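课程项目报告:企业新闻稿里的“对话”到底有没有人在对话

小组成员:Shiyu Yu、Theano Tsoukalas、Struan Moffat
指导教师:Skarphéðinn Lauritsen
提交日期:2025年3月28日

一、选题缘由

公关课的教材几乎每章都说,企业应当与媒体和公众“双向沟通”。我们对这句话有些怀疑。如果真是双向的,新闻稿末尾那个联系邮箱总该有人看。于是我们选了三家企业,Lanis、Yeh和Feseo,都在Curnville设有办公室,业务都沾一点硬件和自动化,新闻稿发得很勤。我们想知道两件事:稿子里有多少内容是记者用得上的;有人提问时,企业多久回复,回复了什么。

二、材料与方法

我们从三家企业的新闻中心收集了268篇稿件,去掉重复发布和纯招聘内容,剩下144篇。每篇由两名组员分别编码,意见不一致的交给第三人裁定。编码项目包括:标题里有没有具体事实,引语是否提供了正文以外的信息,有没有可联系到的具体人名,配图与正文是否相关。

“配图与正文相关”这一项吵得最久。Struan主张只要同属一个行业就算相关,Theano认为这样几乎没有稿件会不及格。最后按Theano的标准执行,图片必须与稿件所讲的事直接有关。

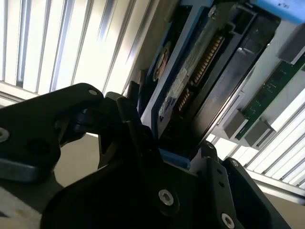

图1 黑色机械夹爪近景,可见银色螺钉

提问部分,我们以学生身份给每家的媒体邮箱发信,问题都出自稿件本身,例如“文中所说的客户满意度提升是怎样测得的”。信件控制在300字以内,不催促,只在两周后补发一次。

三、结果

先说标题。“携手”“赋能”“开启新篇章”出现得太多,我们编码到后半段已经能猜出下一句。带有具体事实的标题不到一半,其中不少还是展会日期和展位号。

引语更让人失望。大多数引语把首段换了个语气再说一遍,主语从“公司”变成“我们”,前面加一句“非常高兴”。Yeh的情况稍好,有几篇引用了工程人员的话,谈到某项功能推迟的原因,读起来像真人说的。可惜到了去年6月以后,这类引语就不见了,改由市场负责人统一发言。

联系方式方面,三家都只留公用邮箱。Feseo偶尔写出姓名,但我们按姓名去信,收到的是自动回复。
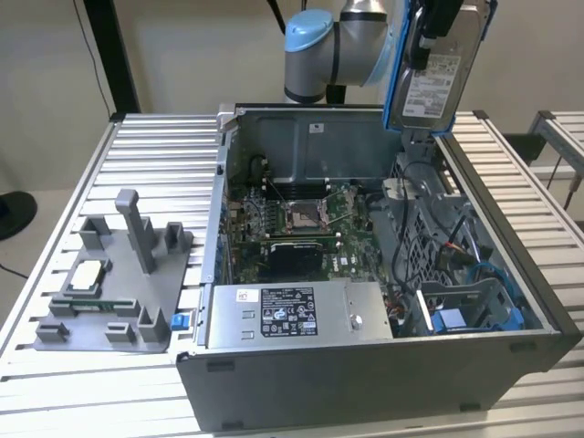
图2 侧放的台式机机箱,侧板已拆,主板上的CPU插座空置

全部去信中,得到真人回复的只有2封,一封来自Yeh,一封来自Lanis。Yeh的回信承认满意度来自内部问卷,样本不便公开。Lanis的回信感谢我们关注,并附上了我们正在询问的那篇新闻稿。

四、讨论

中期汇报时,同班的Brian Simiyu提出,学生不是记者,企业没有义务回复,用回信率衡量“双向沟通”不公平。这个意见有道理。我们没有媒体身份,也没有办法知道正式记者会得到什么待遇。不过三家的新闻中心页面都写着欢迎“任何人”来信,既然这样写了,拿来检验一下不算过分。

我们对自己的编码也不完全放心。“引语是否提供新信息”带有主观成分,有几篇裁定之后组内仍有人不服。另外,三家企业规模不大,公关工作可能由别的岗位兼着做,换成有专职团队的公司,结果也许会好看一些,但我们不打算在没有数据的情况下替它们说好话。

至于建议,教材会希望我们写一套沟通策略。我们只敢提两条小的:稿件里出现数字,就写明来源;留了邮箱,就安排一个人看。没有把握做到的,先把“期待与您对话”这句删掉。

五、分工与遗留问题

Shiyu Yu负责收集稿件和撰写报告,Theano Tsoukalas负责编码表,Struan Moffat负责去信与记录。裁定记录放在附录二。Feseo有一批较早的稿件页面打不开,没有计入样本,如果下一届同学接着做,可以先从这部分补起。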